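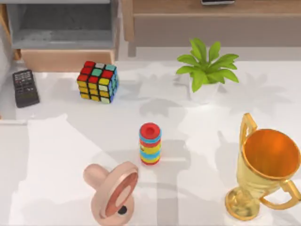

Par Inese Baranauskienė
Notes d'intervention, décembre
50 partages · 6 commentaires

Pompes à chaleur : ce que la brochure ne chauffe pas

(Attendre que les gens du fond soient assis. Ne pas commencer par la météo, je l'ai fait la dernière fois et on y a passé dix minutes.)

Bonjour à tous. Je m'appelle Inese, je règle des installations de chauffage que d'autres ont posées. Le métier consiste à arriver chez les gens un samedi, à regarder un appareil très cher et à leur demander où est la notice. Elle est dans le tiroir de la cuisine, encore sous plastique.

DIAPO 1. La question qu'on me pose

« Est-ce que ça marche quand il fait froid ? » Oui. Les Scandinaves en ont, et ils ne passent pas l'hiver sous la couette. La vraie question est de savoir dans quelle maison on la met. Une pompe à chaleur prend des calories dehors et les amène dedans. Si la maison les rend aussitôt par les combles, on a acheté une machine à réchauffer les pigeons.

(Rire éventuel. Sinon, enchaîner vite.)

DIAPO 2. L'ordre des travaux

Les combles d'abord, puis les fuites d'air, puis les fenêtres si le budget survit, et le chauffage à la fin. Tout le monde fait l'inverse. Je comprends : on montre volontiers sa machine neuve aux beaux-frères, beaucoup moins sa laine soufflée. Mais un appareil dimensionné pour une passoire sera trop gros le jour où l'on isolera. Il démarrera, s'arrêtera, redémarrera, et le compresseur finira par faire valoir ses droits à la retraite.

DIAPO 3. Deux chantiers

Premier chantier, une maison de bourg aux murs en pierre. Le devis de chez Fovent prévoyait l'appareil le plus puissant de la gamme, « par sécurité ». La sécurité de qui, le devis ne le disait pas. On a demandé une étude pièce par pièce, on a isolé le plafond, et on est descendu de deux tailles. Les propriétaires ont gardé les vieux radiateurs en fonte, qui sont excellents pour cet usage : de grandes surfaces, de l'eau tiède, du temps.

Second chantier, un pavillon équipé d'une Milesel toute neuve, réglée à la livraison pour envoyer de l'eau à 50 degrés en toute saison. En octobre, on vivait en maillot de bain, fenêtres ouvertes. J'ai passé une heure sur la loi d'eau, c'est-à-dire la courbe qui dit à la machine quelle température envoyer selon celle du dehors. J'ai facturé une heure. Le client a trouvé ça cher pour quelqu'un qui avait appuyé sur des boutons.

(Ne pas s'étendre sur le client. Il est peut-être dans la salle.)

DIAPO 4. Le bruit

L'unité extérieure fait du bruit. Pas énormément, mais elle en fait la nuit, et votre voisin dort la nuit. Évitez l'angle entre deux murs, qui renvoie tout. Évitez la fenêtre de sa chambre. Évitez aussi la vôtre. Des plots antivibratiles coûtent moins cher qu'une brouille de dix ans à propos d'une haie dont tout le monde sait qu'elle n'est pour rien dans l'affaire.

DIAPO 5. L'argent

Les aides changent plus vite que mes diapos, donc je n'en mets plus. Deux principes tiennent quand même : on dépose le dossier avant de signer le devis, et on ne signe rien avec quelqu'un qui a sonné à la porte. Pour l'entretien, j'ai vu passer des contrats annuels à 500 et à 600 euros pour un appareil domestique. À ce prix, j'espère qu'ils font aussi les vitres. Demandez la liste écrite des opérations et comparez.

DIAPO 6. Les applications

Le boîtier Dzene affiche la consommation en direct, avec une petite feuille verte quand on se tient bien. C'est utile la première semaine, on apprend des choses. Ensuite on regarde la feuille et plus la maison. Mon conseil : relever le compteur une fois par mois, au crayon, dans un cahier. Le cahier n'a jamais eu besoin de mise à jour.

(Si on est en retard, sauter la 6. On sera en retard.)

QUESTIONS PROBABLES

« Et avec des panneaux solaires ? » Très bien en avril. En janvier, à six heures du soir, le soleil a d'autres engagements.

« Faut-il baisser la nuit ? » Un peu, deux degrés au plus. Au-delà, la machine passe la matinée à rattraper.

« Que pensez-vous de Reneo ? » Je n'en ai réglé qu'une seule. Elle allait bien quand je suis partie.

Penser à rendre la télécommande du projecteur à l'accueil.

À lire aussi
Lire un devis d'isolation sans s'endormir
Loi d'eau : la courbe expliquée lentement
Radiateurs en fonte, les garder ou pas
Où poser l'unité extérieure
Ballon thermodynamique : le placard est-il assez grand ?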